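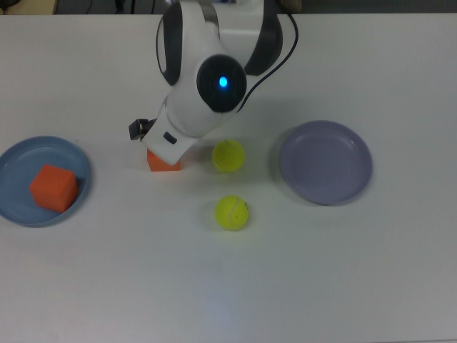

Most of the marks on a white table are put there by the person cleaning it. I had mine for 19 days before I gave it a grey smear with a scouring pad, and I have been a reformed character ever since. White shows everything, of course, but it also shows what is worth knowing, such as where the light catches and whether the sheen has gone. A matt top like this one will still give you a soft bright patch where the light falls, and that patch is the best inspection lamp in the house. Crouch until it sits over the bit you've just wiped. Streaks, crumbs and the ghost of last night's gravy all turn up in it. Coloured plates do well on white too, and a light blue one next to a lavender one looks as if you planned it, even if they came from the chipped box at Belletham market.

Daily wipe
Warm water, one drop of washing-up liquid, a cloth wrung out until it complains. Go in one direction. Circles feel thorough and leave circles. Dry with an old tea towel, preferably one you weren't given as a present by someone who visits.

Tea and coffee rings
Bicarbonate of soda and enough water to make a paste like toothpaste. Leave it for ten minutes, then wipe without leaning on it. Try it on the underside first if you don't know what your table is made of. I didn't, and had a very interesting underside to the top of my last one.

Turmeric
Pray for sun. A yellow stain by a south window often fades over a few days, and by Wednesday mine had gone from "crime" to "shadow". Bleach got me nowhere except out of the room, coughing.

Scuffs from plates
Those grey lines usually come from the unglazed ring under the plate. Run a finger round it. If it feels like a nail file, rub it gently with fine wet-and-dry paper, rinse, and stop blaming the children. Piret Vaher in Trokotcombe sticks felt dots under hers, then has to peel them off for the dishwasher – a hobby, I suppose.

Things that roll
Balls, oranges and boiled eggs all find the low corner. Put one in the middle and let go. If it sets off, slide a folded bit of card under the leg it's heading for and try again. I have owned a spirit level for 31 years and have never once known where it was.

Leave alone
Scouring powder, nail varnish remover, and anything described as "miracle". Mine cost 50p and was overpriced.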